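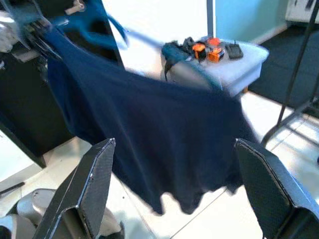 4. Methods, or How I Filled All Those Pots

Home | Current Issue | Back Issues | For Authors | Contact

Filed under: Soil & Compost, Home-Scale Trials

4.1 The leaf mold

I wanted to know if plain leaf mold, made in a wire bin with no additives, could stand in for a peat-based seed mix when you start fava beans in pots. Gardeners have been telling each other it can for as long as I've been gardening, and I've said it myself plenty of times (usually over a fence, with great confidence). So I figured I'd better test it.

The leaves came from the row of maples and oaks along the north side of the Clatthorpe community plots. I raked them in October, ran the mower over them once, and packed them into the bin a little damp. After that I mostly left them alone. I turned the heap when I remembered, and I watered it during one long dry spell when the top layer had gone crisp and pale. By the time I used it the stuff was dark and crumbly, with a few oak leaves still hanging on in one piece. I rubbed it through a half-inch screen and threw back whatever didn't pass.

I didn't sterilize it. Rommel Marquez, who shared the bench with me and did half the potting, thought I should have, and he makes a fair case: weeds did come up, mostly chickweed, and we pulled them by hand as soon as we were sure they weren't beans. But almost no home gardener is going to bake leaf mold in the oven, and I wanted results that somebody with a bin and a screen could use.

4.2 Seed and sowing

We sowed 272 pots, one seed to a pot, half in leaf mold and half in a bagged peat mix from the farm store at Hirkcombe. All the seed was Tinine, a short, stocky fava that a lot of the Clatthorpe growers save for themselves. Mine was a single season's saving from one patch, so age shouldn't come into it. I tossed out anything cracked or with weevil holes before we started and drew the rest from one big bowl without looking.

Each seed went in 3 inches deep, scar side down. That's deeper than many people sow in a pot, but favas make a strong taproot and shallow ones tend to shove themselves up out of the soil! Each pot was filled level, tapped once on the bench, and topped off. I weighed the first few fills and then settled on 200 grams of leaf mold per pot as my standard, so we weren't judging by eye. The peat mix is lighter, so those pots were filled by volume to the same line.

The pots sat in an unheated greenhouse with the door propped open in the daytime. I moved the trays one place to the left every time I watered, so no tray got to keep the warm spot by the south wall. Watering was from below, in the mornings, and only when the surface had turned lighter in color. The leaf mold pots wanted water less often, and I gave each group what it needed instead of keeping them on one schedule. A stricter person might object to that, and I'll come back to it in the discussion.

4.3 What I wrote down

The trial ran 5 weeks from sowing. I called a seedling "up" when I could see the bent stem above the surface, and "good" when it had two open pairs of leaves and stood on its own. Kazue Nomura did all the final scoring from a sheet that had tray letters on it but nothing about the mix. She could probably tell the two apart by color if she looked hard (leaf mold is pretty obvious stuff), so I laid a thin skin of coarse sand over every pot the evening before she came. It isn't perfect blinding, but it's a lot better than me grading my own compost.

At the end we knocked out a handful of plants from each tray and looked at the roots. I scored those simply as sparse, fair or full, going by how much of the outside of the root ball was covered. I'd love to have washed and dried and weighed them all. My kitchen scale and my patience both have limits.

The numbers themselves are in the next section and I won't get ahead of them.

Figure 1. A dark navy garment on a blue plastic hanger, held by a gripper, with a black metal clothes rack farther back.
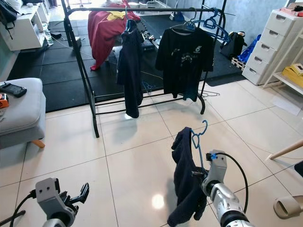

4.4 Where this could go wrong

A few things bother me. The leaf mold all came from one bin, so strictly speaking I tested my leaf mold, and yours may be something else entirely. Leaves from black walnut would worry me, and a heap that's only half rotted can tie up nitrogen right when a seedling wants it. Favas carry a big lunch box in that seed and aren't fussy early on. I wouldn't stretch any of this to lettuce or peppers without running the whole thing again.

Then there are the slugs. They found two trays near the door, and I've kept those plants in the count and marked them in the table as chewed.

We use cookies to remember your reading preferences. Accept | Manage settings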